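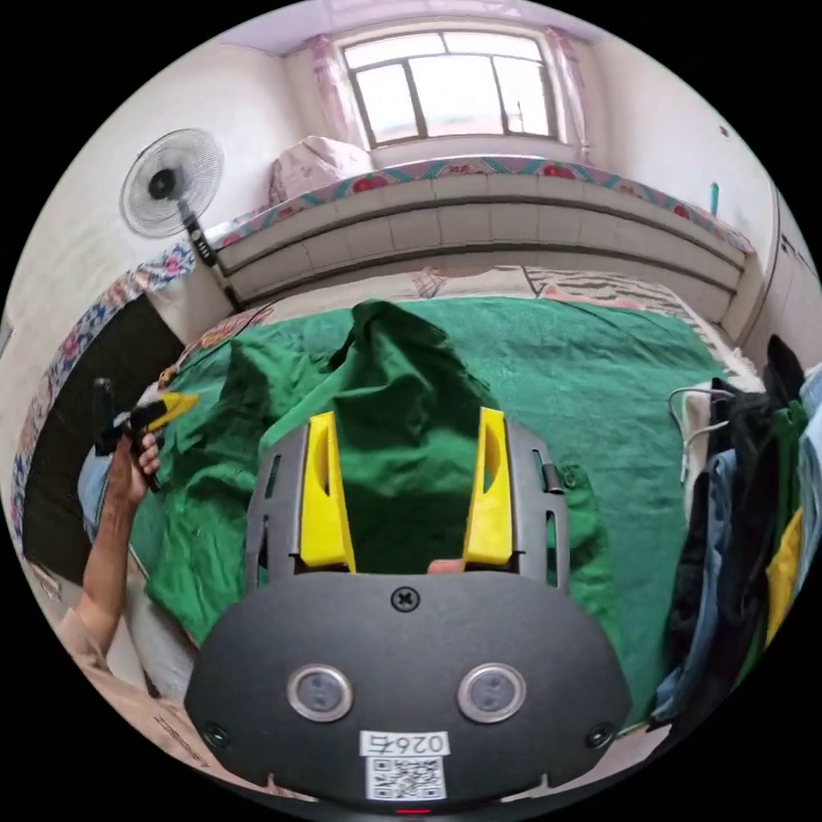 Tullgate Green Work Shirt

A button-up work shirt with a collar, for warehouse, grounds and workshop crews. The Tullgate is sold to firms and clubs that want their own name on the chest, and in single pieces without embroidery. It replaces the older Bollum shirt, which we no longer stock in green.

Fabric and fit

The cloth is a cotton and polyester blend with a plain weave. It has a dry hand when new and gets softer over the first few washes. The cut is straight, with enough room to go over a T-shirt. If you are between sizes, take the smaller one for wearing alone and the larger one for layering.

Green runs a little darker in the Tullgate than it did in the Bollum. If you are adding to an existing set of Bollum shirts, order one first and compare them in daylight.

Embroidery

Lettering is stitched in yellow thread as standard. Send us the text in the script you want it in, typed out, and we will return a stitch proof before any work starts. Other thread colors are on the Gashi color card, which we mail on request. Orders with embroidery take 9 working days from the day you approve the proof.

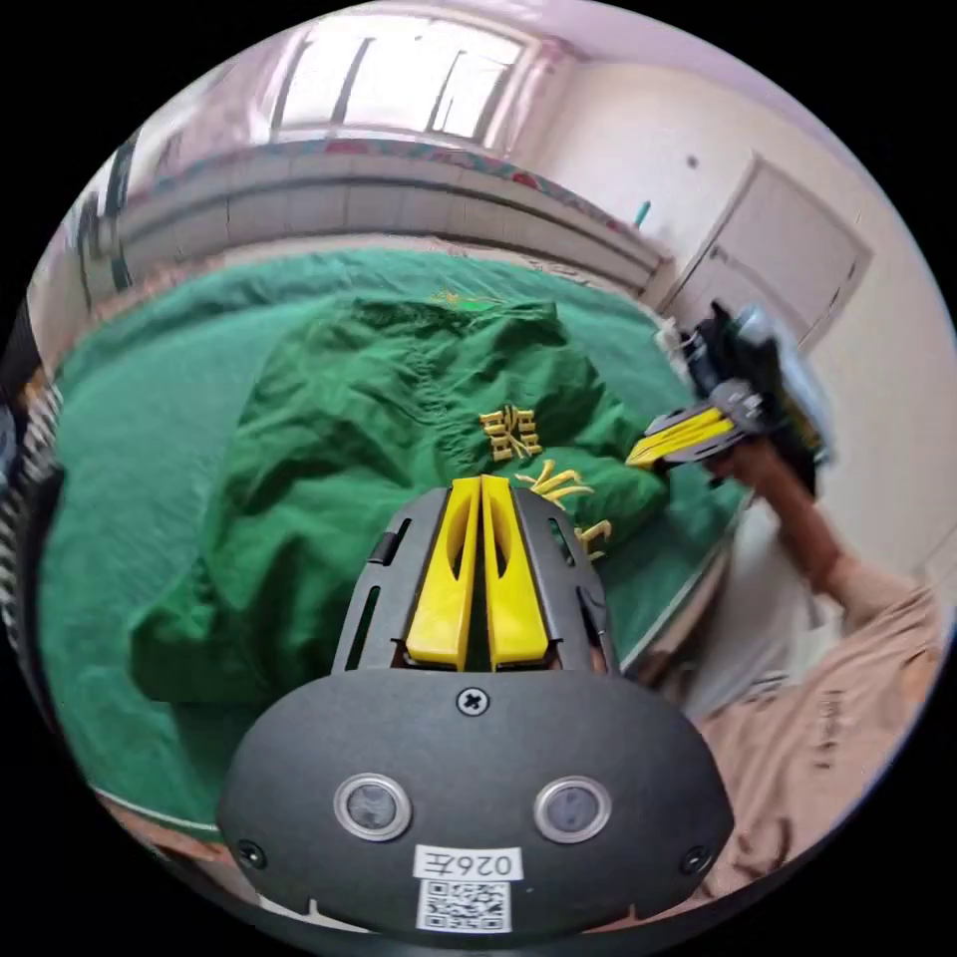
Green with yellow embroidered characters

Embroidered pieces can't be returned unless the fault is ours. Plain pieces can come back within 60 days, unworn and with the tag on.

Washing and folding

Wash at warm with like colors, inside out if the shirt is embroidered. Skip the bleach. Tumble dry on low or hang it up by the hem. The blend will crease if it sits in the basket – shake it out and lay it flat soon after drying, and most of the wrinkles can be smoothed by hand. Iron on medium, and go around the stitching or press it from the back.

To fold, button the front, lay the shirt face down, bring both sides in with the sleeves along the back, then fold up from the hem in 2 steps.

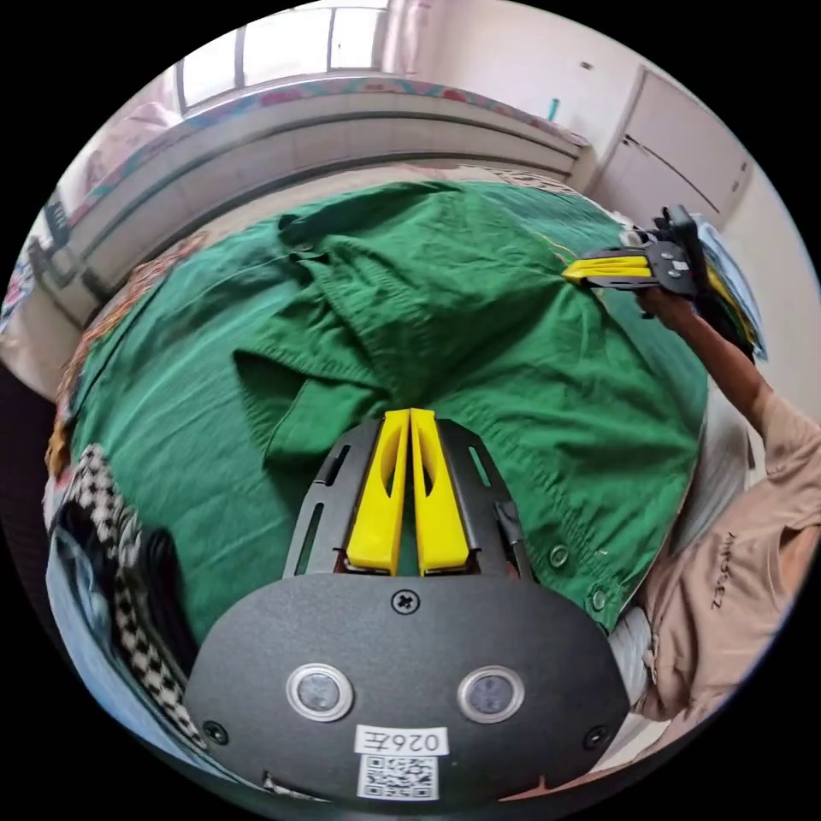
Gashi wrote to us that the collar is the part to get right, and that pulling it flat while the cloth is still a bit damp saves most of the ironing. We agree, and the care card now says so.

Ordering

Single shirts ship from stock. Boxes for crews hold 48 pieces in mixed sizes, and you can set the mix yourself on the order form. Spare buttons are sold by the bag under Tristum parts.

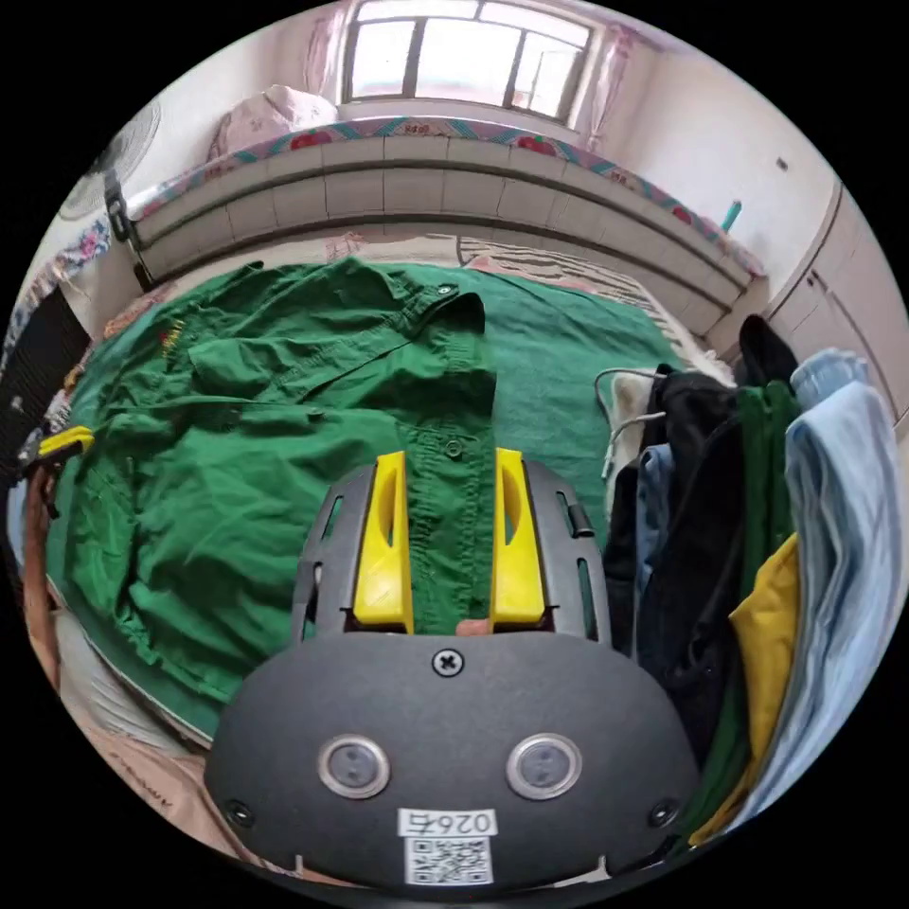

Boxes go out by freight, so please give a delivery address with someone there during the day. Stock in the largest size is low until the next delivery in May.

Page updated August 7, 2018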